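Manipulation & Learning board > Methods and results
Thread: Hand-held demos vs. teleop for cloth, first numbers

prateneck_lab
Posting this before the writeup is finished, mostly to get it shot at. Ayantu Tufa and I have been comparing two ways of collecting demonstrations for bimanual cloth folding. Condition A is leader-follower teleop on our two-arm cell. Condition B is hand-held grippers, one per hand, tracked by the dot plates on the outer sides, no robot in the loop during collection. Same policy architecture, same towel set, same fold sequence (pick two corners, lift, bring over, lay down, smooth).

We collected 2,644 demos in B and 900 in A. For the main comparison B was subsampled to 900, so the training sets match by count. Evaluation was on the two-arm cell, blind to condition for the person scoring.

Short version: at equal count, B beats A on the lift and bring-over stages and loses on the final smoothing. With the full B set, the smoothing gap shrinks but does not close.

kestrel_42
Matched by count is the wrong match. A teleop fold takes much longer than a hand-held one. If you match by operator hours you get a different plot, and if you match by frames you get a third one. Which did you run?

prateneck_lab
Count and hours. Not frames. By hours B wins every stage except smoothing, where the two overlap. I agree frames would be useful and I can queue it, since the loader already supports it.

Setup details, because I was asked in private. The operator stands at the near edge of a small wooden table between the two rails, one gripper in each hand. Both grippers are wired. We tried a battery version in February and the dropped packets made the left/right time offset unusable. For cloth the offset matters more than absolute pose error: if the two streams drift apart, the tension in the top edge comes out wrong in the replay and the policy learns to either snap the towel or let it sag.
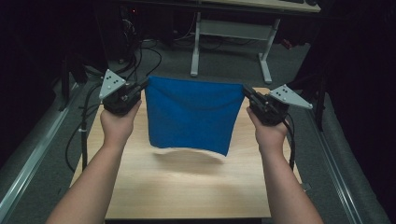
The lift is where we see this most clearly. With both upper corners pinched, the distance between the jaws sets how straight the top edge is, and operators regulate it without thinking. In teleop they can't feel it, so they overshoot, stop, and correct. Those corrections end up in the data. Filtering them by jerk threshold helped condition A a little on bring-over and did nothing for lift.

mbtorque
How are you getting from marker pose to jaw pose? Rigid offset from CAD, or do you calibrate each unit?

prateneck_lab
Each unit. The plates are screwed on, and after a knock they can sit slightly off. We run a pivot calibration at the start of every session and throw out the session if the residual is above threshold. 11 sessions were thrown out over the whole collection. None of their demos are in the totals above.

kestrel_42
Then there is a selection effect. Fast operators knock the plates more. You are dropping your most aggressive motions from B and nothing comparable from A.

ayantu_tufa
Second author here. I checked this. Median fold duration in the rejected sessions is inside the range of the kept ones. With 11 sessions that is weak evidence, so I would call it unresolved. We can rerun training with the rejected sessions added back and see whether lift moves. I would expect noisier grasps and not much else.

bokyeo
Bok-nam Yeo, from the Stotura side. We ran something close to this with the Burnotum fold set and got the opposite sign on lift. Two differences I can think of. First, our arms have a shorter reach, so a lot of human two-hand poses were simply not reachable and got clipped by the IK. Second, we did not penalize elbow configuration when retargeting. What fraction of your B demos survive a kinematic feasibility check on the cell?

prateneck_lab
Most of them, but I should have reported it. Operators are told to keep the hands inside a box over the table, and the box was computed from the arm workspace. We did not clip. Infeasible demos are dropped whole. I'll put the fraction in the table.

bokyeo
Dropping whole vs. clipping could explain the sign by itself. When we clipped, the inter-gripper distance at full lift came out too short in the training data, and the policy reproduced that. The cloth bagged in the middle on nearly every rollout.

mbtorque
This matches what the Beaudoin retargeting note argues: constrain the relative pose between the hands first, let absolute pose slip second. Did either of you try it?

bokyeo
Not yet.

prateneck_lab
Partly. We use relative pose as an input to the policy but not as a retargeting cost.

kestrel_42
On smoothing. My guess is contact force. A person presses down through the gripper onto the table and the tracker sees almost no motion. The arm replays the position and either hovers or digs in. More demos will never fix that, you need a force channel.

ayantu_tufa
I disagree with "never." The full B set does close part of the gap, so there is some signal in position alone, maybe from how the cloth moves in view. But yes, a load cell in the finger mount is the obvious next step. We have 3 mounts printed and no data from them.

kestrel_42
Part of that could be regularization from the larger set. Compare against A with augmentation before crediting it to signal.

ayantu_tufa
Fair. Added to the list.

prateneck_lab
Current list: frame-matched comparison, rejected sessions added back, feasibility fraction, A with augmentation. Seeds will be reported per stage, not pooled. I'll reply in this thread when the first two are done – the cell is booked for other work until then, so training can start but evaluation will wait.

bokyeo
Please also log inter-gripper distance at full lift, demo vs. rollout. I can send our script if your pose format is the usual position plus quaternion.

prateneck_lab
It is, with the scalar last. Send it over.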